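Grasp width estimate jumps when the object is translucent

Posted in Perception and Control, March 2, 2020

Miklós Fekete

Hello everyone. I am working on a small picking program with a two-finger gripper and a camera mounted on the hand. With wooden and painted objects the program is fine. With translucent objects the segmentation mask changes from one image to the next, and the width I compute from it changes too. Then the controller opens and closes the fingers by small amounts and does not settle.

I use the Dramon segmentation node, version 4, and I send the width directly to the Jakab gripper driver. The control loop has a timeout of 180 ms. I already tried a longer exposure, but it made the reflections worse. Is there a setting for such materials, or do I have to train the model again?

Kullinwood

Try to lower the confidence threshold. It worked for me with plastic bottles. If not, train again with more images, I used 3000.

Anderson Bragança

I would not train again yet. From your description you have two problems, and the second one is easier to solve.

The first problem is the mask. Brightness changes inside a translucent object, so the model may put a border where there is only a groove or a reflection. Please save the mask together with the raw image for every cycle and look at them side by side. In my logs the wrong border was nearly always inside the object, and the outer contour was good. If you see the same, fill the mask between its outermost edges before you measure the width. Do not do this with objects which have a real hole.

The second problem is that you continue to use the camera width after contact. Once both fingers touch, the finger encoders know the width better than any image. I have three states in my program: approach, close, hold. The camera width is used only in approach. In close, I command a slow speed and wait until the motor current passes the limit. In hold, the mask is still logged but the controller does not read it.

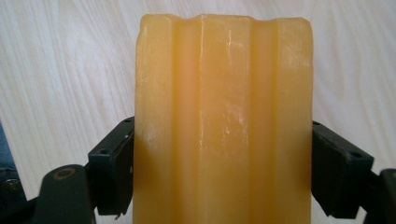

My test object for this change was chosen because the old program failed on it very often. I keep the images from the hold state for checking the mask by hand. On this amber block the two vertical grooves are a darker orange than the ribs, so an edge detector likes them very much, and the whitish patch beside the left finger pad can also be taken for background. The outer sides, where the black pads press, are the edges you want for the width. I draw the computed width over each saved image, and if the line ends at a groove I mark the cycle as bad.

Miklós Fekete

Thank you, Anderson. I separated the states as you wrote and the fingers do not oscillate anymore. The filling step I have not finished, because one of my parts is a ring. The lower threshold made my masks bigger but not more stable.

Prorninwood

For the ring you can keep a flag per object class and skip the filling when it is set. Also check that your current limit is not reached by friction when the gripper moves empty. I had this after changing the finger pads and needed to measure the limit again.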